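Donum parallel gripper, long-term review: 176 bowls later

Rating: 3 out of 5

I bought the Donum two-finger gripper to replace a Sartori that had worn out its jaw pads and my patience. The job is dull on purpose. Plastic bowls and cups go on a cloth-covered table, the arm picks them up by the rim, and it sets them down in an order somebody has decided is tidy. A toddler could do it, at a lower hourly rate and with better excuses.

Out of the box there is plenty to like. The mounting plate lined up on the first try, the manual is written by a person who has held a screwdriver, and the fingers are thin enough to get over a rim without shoving the whole bowl into the next county. On single, upright bowls it hardly ever misses. I was ready to write four and a half stars and go to lunch.

Then we got to stacks. The fault goes like this. The fingers close on a rim, the bowl starts up, and somewhere on the way the gripper reports "object held" when it is holding air. The arm, being a trusting sort, carries the air across the table and places it with great care. Meanwhile the bowl has come down on its neighbors, and the next pick is aimed at a rim that has moved. Bowls leaning on bowls are the worst for this, as the rims sit at angles the fingers were never taught about.
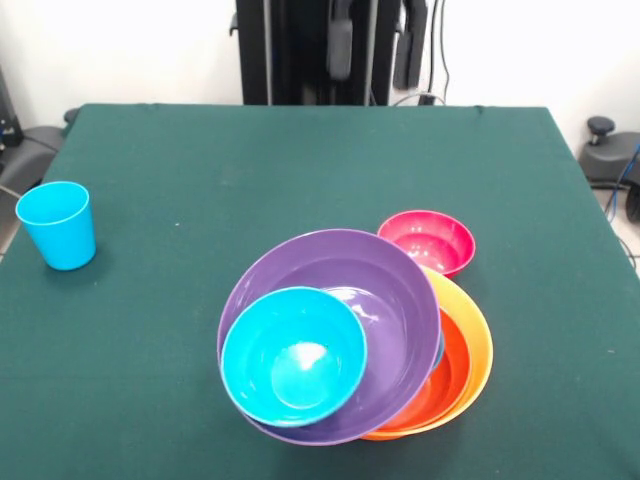 Reader comment from Trorneck: Same false "held" signal on mine, firmware straight from the box. Check the grip width threshold before you blame the fingers. It ships set so low that fully closed still counts as a grip.

Trorneck is right, and I would have saved an afternoon by reading the comments on my own first-impressions post. The threshold is on the third page of the settings, under a heading that suggests it concerns something else. I raised it and ran 100 picks of mixed bowls and cups. The false signals stopped. The drops did not, but at least the arm now knows it has dropped something, and stops, and sulks until I clear the error.

The safety side bothers me more. With the factory setting, a dropped part raises no alarm of any kind. Plastic bowls bounce. I would not want to learn about this default with glass, or with my hand in there straightening things up because the screen said all was well – which I did, once, and the fingers came down beside my thumb. Hit the stop button before you reach in. Yes, every time. 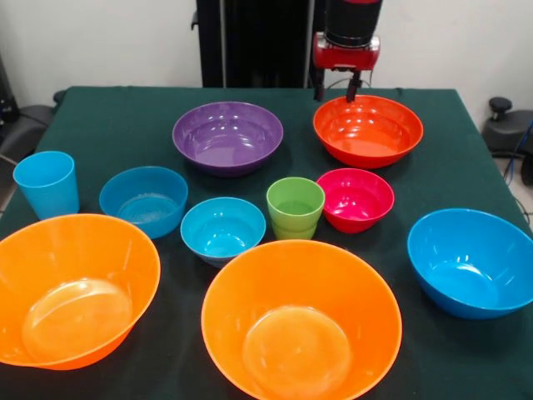
The Donum over the large red-orange bowl, ten pieces on the cloth.

Support was polite. Leltside, who sold it to me, passed my log along and came back with a new firmware file and a note saying the default "may be revisited." The new file has the same default. It does have a nicer startup screen.

Good: easy to mount, slim fingers, decent manual, quiet.
Bad: grip threshold set too low at the factory, no dropped-part alarm until you change it, settings menu laid out by an enemy.

Buy it if you handle one thing at a time and are willing to spend the first hour in the menus. For nested or leaning parts, budget for softer finger pads, which Donum sells separately. Mine are on order, and I'll update the rating when I have run them on the stacks.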